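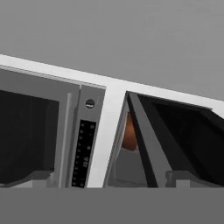 Resetting the Skevov cell, again

The simulated kitchen has two microwaves side by side, and the task starts with the right door open and something rounded and orange-brown inside. Fine. The trouble is the wrist camera mount, which Garero's setup guide calls "self-leveling." I don't believe it. My view still slants down to the right after 44 resets.

Aleksandra Kurek told me to zero the last two joints before loading the scene, then reload the camera offsets. I did, and the tilt came back after seven runs. So now I check the offsets by hand every four resets and keep the old file. Version 2 of the guide is due in August. I'll believe that when I see it too.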